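Bench Assistant, Computer Refurbishing (part-time)

Rellcombe Reuse Workshop
Posted 12 May 2023
Hours: 20 per week, afternoons
Reports to: Genalyn Dalisay, workshop manager
Openings: one

About the workshop

Rellcombe takes in used office computers from schools, clinics and small businesses, wipes them, repairs what can be repaired and passes them on at low cost to households and community groups. We also sell tested parts over the counter and ship a small number by mail. The workshop has been on Okeke Street for 13 years. There is a retail counter at the front, the benches are in the middle room, and storage is at the back by the loading door.

Most of what comes in is desktops. Laptops are handled by a separate bench and are not part of this job, though you may be asked to help over there when they get behind. We do not take televisions, printers or anything with a refrigerant.

What you will do

You will work at the desktop bench. On a normal afternoon you will:

Check in machines from the intake shelf and enter the serial number, model and condition in Clutar, our inventory system.
Open cases, clean out dust, and look over fans, cables and capacitors.
Remove drives and take them to the wiping station. Drives never sit on the bench overnight.
Test power supplies and memory, and replace them from stock when they fail.
Install an operating system from our standard image and run the burn-in test.
Strip machines that are not worth repairing and sort the parts into the correct bins.
Label finished machines and move them to the sales rack.

You will also answer questions from the counter when a customer wants to know whether a part will fit. Front counter staff will not send people back to the bench without asking you first.

The work is repetitive. Large donations often come in as one model, and you may spend a whole week on the same machine. Some people like this and some do not, so please think about it before you apply.

What we are looking for

You should be able to:

Identify the main parts of a desktop computer and take them out without damaging them.
Use a multimeter, or be willing to learn in the first month.
Read a written procedure and follow it in order.
Write notes that the next person can understand. Much of our rework comes from poor notes.
Lift 40 lb and stand for most of a shift. A stool is available at each bench.

We do not ask for a degree or a certificate. Experience at home, in a school club or at another repair shop counts the same as paid experience. If you have worked in a warehouse or a kitchen and are used to keeping a station in order, say so in your letter - it matters here.

It would help if you have used Linux, know how to solder, or speak a second language. None of these is required.

Training

The first two weeks are spent next to Oluwatosin Adeleke, who runs the desktop bench. You will start with teardown, move to testing, and then do full builds once your teardown sheets are coming back clean. Static control and lockout rules are covered on your first day, before you touch any equipment. Power supplies are tested and swapped as whole units. We do not open them, and this rule has no exceptions for people with electronics training.

After the first month you will meet with Genalyn to go over how it is going. A second review takes place at 6 months, and pay is looked at then.

Pay and conditions

Pay is $20 per hour. You will be paid every two weeks by direct deposit.

Paid sick time builds up from your first day. Part-time staff get 7 paid days off per year in addition to the holidays when the shop is closed. We supply gloves, wrist straps, eye protection and dust masks. You will need to bring closed-toe shoes. Staff may buy refurbished equipment at cost after 90 days.

There is a bus stop across the street and a bike rack inside the loading door. Parking is on the street only and fills up by noon.

The building is on one level with a ramp at the front entrance. Benches can be raised or lowered. If you need another change to the workspace or to the hiring process, tell us and we will work it out with you.

How to apply

Send a resume and a short letter to Vandana Yadav, who handles hiring, by mail or at the counter. The letter should be one page or less. In it, please tell us:

What you have repaired or taken apart, and what went wrong with it.
Which afternoons you can and cannot work.
When you could start. We would like the new person in place before August, when the school donations arrive.

You do not need to send references with the application. We will ask for two if we invite you in.

The interview has a talking part and a bench part. For the bench part we will give you a desktop with a fault in it and ask you to talk through how you would find the problem. You may use the manual and you may ask questions. Finding the fault is less important to us than seeing how you go about it. Plan on 90 minutes in total, and we pay for your time at the regular hourly rate whether or not you are hired.

Everyone who applies will get a reply. Please do not call the shop about the status of your application, as the phone line is shared with the sales counter.

Applicants must be 18 or older and able to work in the United States. We welcome people who are returning to work after time away and people with a record. A record does not rule you out, but the drive wiping station has its own access rules, and Vandana can explain them before you apply if you have concerns. 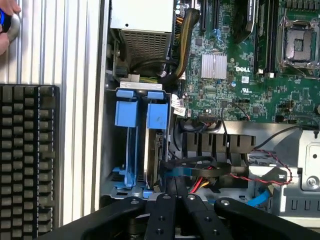 Dell desktop tower with the side panel off, showing the power supply and motherboard.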